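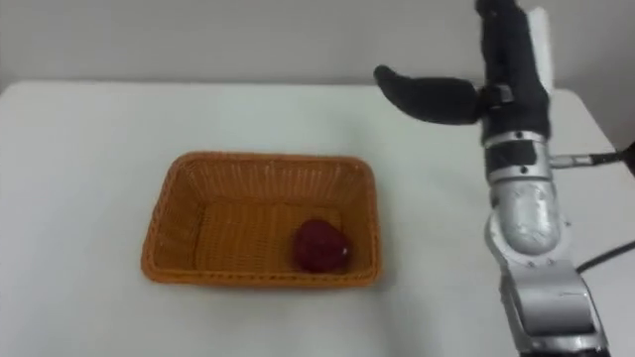
Syahrul Pelupessy wrote to us that he learned more here in one winter than in three years with a textbook, and we still keep his letter in the office.

Home | About us | Courses | Contact

Tremwood is an evening school of languages. We opened with one class and 18 students. Today we teach Indonesian, Dutch and English, to 24 groups.
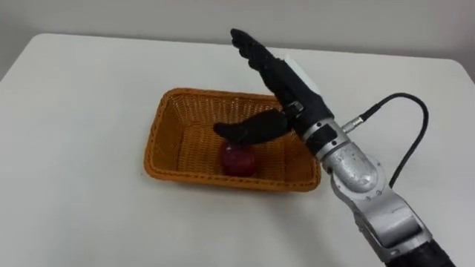
Most of our students work during the day, so lessons start at six and finish before eight. Groups are small and every student must speak in every lesson, also the shy ones.

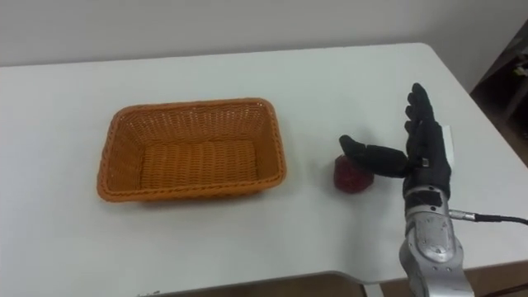

Could the school offer Saturday lessons too, a student asked us last spring. We can, and the first Saturday group begins in December. 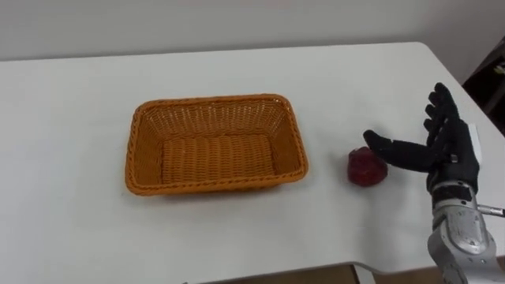 Rohani Saragih
Head of School
November 2025

The library has 600 books, and you may borrow two at one time. For a free trial lesson, please write to us or come to the office before class.

This site uses cookies. Accept | Settings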